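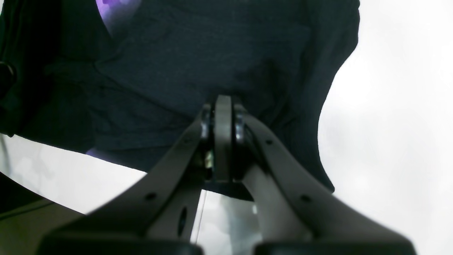 Dark knit spread on the white table. The diagonal fold starts left of center and descends to the right.

We use cookies to remember your settings and to count visits. By staying on this page you accept them. Accept | Settings

Dark knits on a white surface
Gallery notes by Halldóra Mikkelsen, 12th February

Lindsay is the folding and sorting room at Kallodell, on the ground floor behind the laundry. The tables there have bright white tops, replaced in November after the old gray ones were found to hide the edges of dark garments. The room handles 2,278 pieces in a full month, and more than 1,000 of them are black or navy. These notes deal with that group only.

A dark matte knit gives the eye very little to work with. Creases go nearly black, and layered edges can pass for folds. The outline against the table is the most reliable guide, so the first step is always to read the outline and leave the interior alone until the edges are known.

Working order at the table:

Lay the piece down as it comes and do not shake it out. Find one point where the cloth ends against the white, then follow that edge in both directions until it disappears under another layer. Open the layer from there. Long diagonal folds are cleared first, working from the high end toward the low end. Short creases are left for the final smoothing pass, done with the flat of the hand from the middle outward.

The Lindsay sheet allows 60 seconds for a plain knit top - from first contact to finished fold. Black pieces are given the same time as white ones, although the older Trekent sheet had a separate line for them. I would bring that line back.

Color names are a separate matter. In the crease the same cloth can look black, and under direct light it can move toward teal or navy. Sorting by color is therefore done on a smooth area, never on a bunched one, and under the overhead lamps with the blinds down. Cletel bins are labeled by shade, dark to light, left to right. A piece that cannot be placed goes in the end bin and is checked again against a known navy. 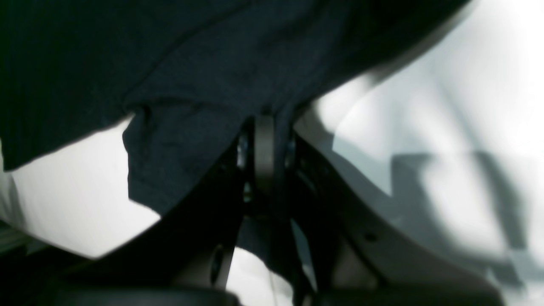
Navy knit hanging in soft, loose folds. Faint wrinkles show where it bunches, and the lower flap on the left has a rounded, irregular edge.

An uneven hem in a hanging piece says little about its cut. Measure hems with the garment flat and relaxed, front and back layers aligned. Pulling the cloth to length gives a false reading, especially on soft knits. If 2 readings disagree, lift the piece, lay it down again and repeat.

Light-colored knits will have their own page - the lamp settings are different.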